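Naa Kwofie
OK it's February and I am finally doing the thing I've promised myself since school started back up. Every pen in this home is getting tested tonight. Every one!! Thread.

Step one was dumping the kitchen drawer, the coat pockets and the bottom of my work bag into one big mixing bowl. Please do this, it's so satisfying. The noise alone.

Test sheet is the back of an old Prosville water bill. One squiggle each. If it skips, it gets one more squiggle, and then goodbye.

40 dead pens. FORTY. I had been putting some of those back in the drawer for years, knowing full well.

Best find: a Stunden mechanical pencil I thought I left on a train. Still has lead in it! I yelled and scared the cat.

To the person who asked, yes, I sharpen all the pencils before they go anywhere. A sharp pencil at 7 in the morning is a gift to yourself.

New rule, and I love it already – pencils live in a zip case, scissors and the tall stuff stay out on the table where I can grab them. No more digging.

Look how good orange pencils look in an orange case though
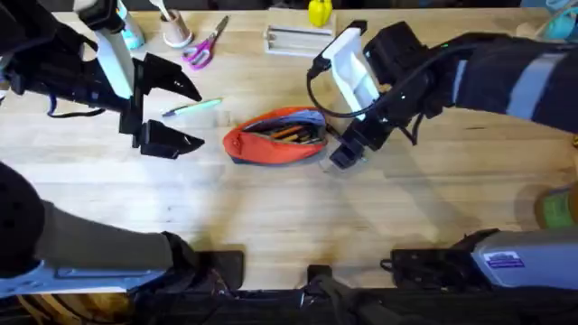

and the lining is that soft blue-gray, so you spot what you want the second you unzip it. I had a black case with black lining for 3 years and it was like reaching into a well.

Mint pen is still up for debate. It writes great but I like it close by for lists, so it might get cup privileges.

Tomorrow: markers. I have 12 yellow highlighters and no memory of buying a single one. Send snacks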